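Gekico hand gripper, six weeks in

Reviewed by Marleny Usuga, 2023-04-17

We run room turnover at Zallent, 141 rooms. The gripper has two black fingers with rounded tips and costs 743 dollars. Padded jackets are the hard case for us, and most beds have one left on them, along with phones and cables.
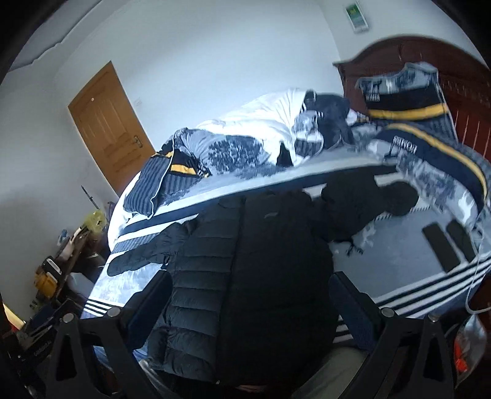 What changed for the staff

Efren Policarpio used to strip beds all shift. Now he spends half of it recording pickups for the automated line, and his pay grade went up one step - the others are still waiting on theirs. Training took two shifts.

Fingers hold up well. The grip is tiring after up to 157 pickups. I would buy it again, at 500.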